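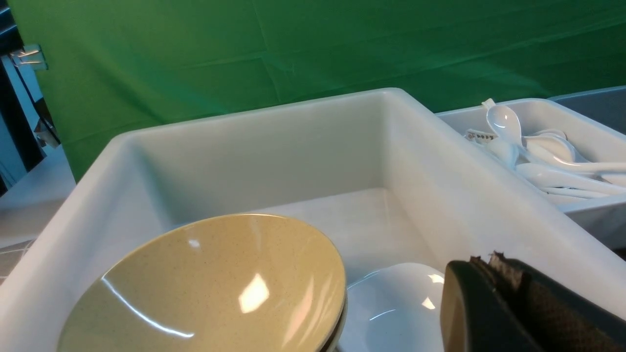 Tableware bench with two bowls and a stacked dish in the large tub, spoons in the tray behind. Gripper finger at lower right, pad frayed along the top edge.

Review: Karnard Bench Practice Pack, second edition
By Delia Arancibia
April

The Karnard Bench Practice Pack is a set of written rules and inspection aids for small manipulation cells: one arm, one gripper, a table, and containers of everyday objects. It comes as a ring binder, a deck of 12 laminated check cards, a pad wear gauge in clear acrylic, a roll of write-on labels and a spreadsheet for the log. There is no software beyond the spreadsheet. I bought the first edition and used it without much enthusiasm. The second edition has been rewritten in most places that mattered.

I tried it on tableware handling, moving bowls and spoons between plastic containers under a two-finger gripper with a wrist camera. The pack is written for mixed household objects, and glossy dishes are a fair test of it. They slip, they nest, and they reflect light into the camera.

Scope

The binder states its scope on the first page and keeps to it. It covers housekeeping, consumables, container layout, camera conditions, operator handover and record keeping. It does not cover guarding, speed limits, stop circuits or risk assessment, and says that those must be settled before the binder is opened. I agree with that split. The first edition had two pages of loose advice on stopping distances that a new operator could have mistaken for a safety case. Those pages are gone.

Each rule is numbered and marked either "shall" or "should." A "shall" rule has a matching line on a check card. A "should" rule has a short rationale and no check. This makes the binder easy to audit: if a rule has no line on a card, an operator cannot be faulted for skipping it.

Pads and finger surfaces

This is the strongest section. Rule 3.1 calls for a visual pad check at the start of each shift. Rule 3.2 adds a check with the gauge every 1,000 grasps, and rule 3.4 requires replacement at 3,000 grasps whatever the pad looks like. Rule 3.3 is the one most benches will break. Any pad with loose material standing up from the contact edge is to be taken out of service at the next pause, even if grasp success has not changed. The stated grounds are that fibers end up in containers and that a ragged edge changes where contact begins.

The wear gauge has a 5 mm slot and a stepped edge. You slide the slot over the pad and read the step that touches the backing. It works well on flat foam and rubber. On fibrous pads the reading depends on how hard you press, and two of us got different steps on the same pad. The binder gives no pressing force. I would treat the gauge as a pass/fail tool on that kind of material and write down only which side of the line it fell on.

The 3,000 figure is not supported by any data in the binder. As a default it is on the cautious side for spoons and light bowls. It would be late for stoneware with an unglazed foot. The spreadsheet lets you change the limit per object class, and I recommend doing that early.

Container layout

Section 4 deals with tubs, trays and bins. The rules are plain:

4.1 One container, one role. Source, target and reject containers shall not be swapped during a session.
4.2 Rims shall not touch where a finger has to pass between them.
4.3 Stacked dishes shall be logged as a stack and not as a single object.
4.4 Long utensils should lie in a tray of their own, apart from dishes.
4.5 Every container shall carry a label that can be read from the operator's position.

Rule 4.2 costs table space. On a bench where a deep tub and a smaller tray meet at the corner, the operator has to decide whether the gap between them is a travel path. The binder defines a travel path as any volume a finger enters on a routine move, and for once the definition is usable. If fingers only ever come in from above, the containers can stay together.

Rule 4.3 is new and overdue. A second dish under a bowl may show only as a thin edge from the wrist view, and an unlogged stack ruins a success count in a way that is very hard to trace later. The card asks the operator to look from the side before each session. It takes seconds.

I have a complaint about 4.5. The rule asks for legibility from where the operator stands, with no mention of the camera. If your review process relies on recorded wrist footage, a small printed label becomes a gray smudge and the container cannot be identified from the recording. The supplied labels have the same problem. They are too narrow for lettering that survives at camera distance. We cut our own at twice the height.

Camera conditions and backdrop

Section 5 asks for a matte backdrop in one color that does not occur on the objects, covering everything behind the containers at the working camera poses. Green cloth is given as an acceptable choice. Wrinkles are allowed. Gaps at the sides are allowed too, provided the operator logs them and the layout of whatever stands behind stays fixed for the session. I had expected a stricter rule. The authors' position is that a known strip of background does less harm than one that keeps changing, and I have no argument with it.

Glare gets half a page. The advice is to move the lamp before moving the dish, and to log the lamp position. For glossy bowls I wanted more, in particular a rule on how many highlights are tolerable inside a bowl before the lighting has to be changed. Flolusix sells a diffuser panel that the binder mentions by name. We used a Trulano one we already had and saw no reason to replace it.

Records and handover

The spreadsheet holds one row per session and one per consumable. It opened without trouble and has no macros. After more than 1,000 rows it becomes slow to filter on an older laptop, so start a new file per quarter. Handover is a single card with a signature line for each side. The incoming operator repeats the pad check independently, and a disagreement between the two is itself logged. In my view this is the best single rule in the pack and can be adopted without buying anything.

Build quality

The cards wipe clean and the ring has held. The corner of the gauge chipped when it was dropped on tile, outside the measuring slot. The binder index has three wrong page numbers.

Compared with the Chung guide

The Chung guide is shorter and costs less. It has better diagrams of approach paths and almost nothing on consumables. Teams that change objects often and pads rarely may prefer it. For repeated work on one family of objects, the Karnard pack is more complete.

Verdict

Recommended for benches with two or more operators, with 4.5 rewritten locally and the pad limit set per object class. A single operator who already keeps a log will get most of the value from the cards and can leave the binder on the shelf.

Comments

Lok-yiu Hung
We had the same trouble with the gauge on felt-type pads. Our fix was to rest a small steel block on the pad and read with the weight in place. The numbers repeat now, though they don't match the table in the binder.

Kam-wah Fu
Does the replacement clock in 3.4 restart if only one finger pad is changed? Our copy doesn't say.

Delia Arancibia
Kam-wah, the spreadsheet tracks left and right pads separately, so I read it as per pad. We change both together anyway. Mixed wear shifts the grasp center.

Yi-chun Yau
Disagree on 4.4. Spoons alone in a tray tangle worse than spoons spread among dishes, and the handles overlap enough that picking order matters. I would keep the rule and add a maximum fill.

Takeshi Ogura
The index errors are on the pages for 4.3, 5.2 and 6.1. I wrote the corrections in by hand. Agree with the author about the label width.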